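Wumis-Liste, Archiv Juli
Suchbegriff eingeben Suchen Erweiterte Suche

Donnerstag, 18:40 Uhr, von: Haus Grimisdale, Büro
Betreff: Re: Schlüsselleiste im Eingang

Hallo zusammen,

danke für die Rückmeldung. Zum Stand der Leiste an der weißen Wand:

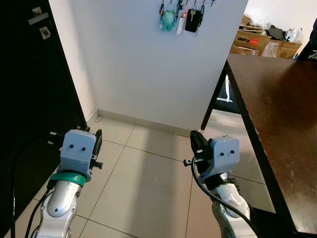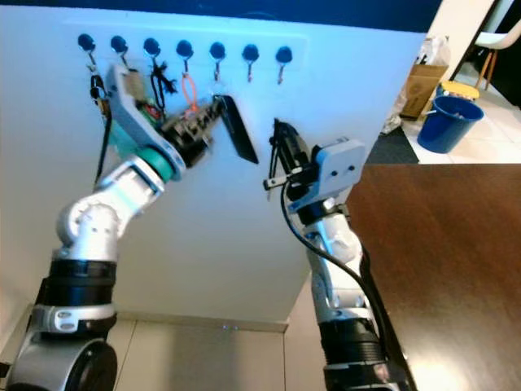

Auf den beiden letzten Bildern die ganze Reihe mit sieben Knöpfen: 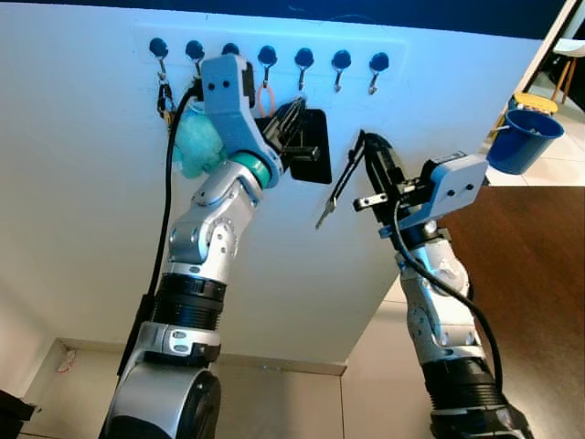
> Am Donnerstag um 9:15 Uhr schrieb die Werkstatt:
> Wir haben gestern wieder den Schlüssel für Keller 246
> gesucht. Er lag in der Helia-Kiste. Können wir bitte
> festlegen, was an die Leiste gehört und was nicht?
> Außerdem braucht Ackroyd am Montag früh einen Satz.

Mein Vorschlag:

Jeder Schlüsselbund bekommt einen eigenen Haken. Bänder und Gummischlaufen ohne Schlüssel kommen in die Schublade, Kabel und Schnüre ebenfalls. Anhänger dürfen bleiben, solange sie den Nachbarhaken nicht verdecken.

Der Schlüssel für 246 hängt künftig ganz rechts. Davon gibt es 3 Stück, 2 sind zurzeit ausgegeben. Wer einen davon hat, trägt sich bitte in die Liste ein oder bringt ihn bis 6 Uhr abends zurück. Den Satz für Ackroyd lege ich im Büro bereit, er kommt nicht an die Leiste.

Beschriften würde ich die Haken mit kleinen Etiketten auf der Wand, die Knöpfe selbst bleiben frei. Einwände bitte hier über die Liste.

Gruß
Büro Grimisdale

Zuletzt aktualisiert: Donnerstag, 18:52 Uhr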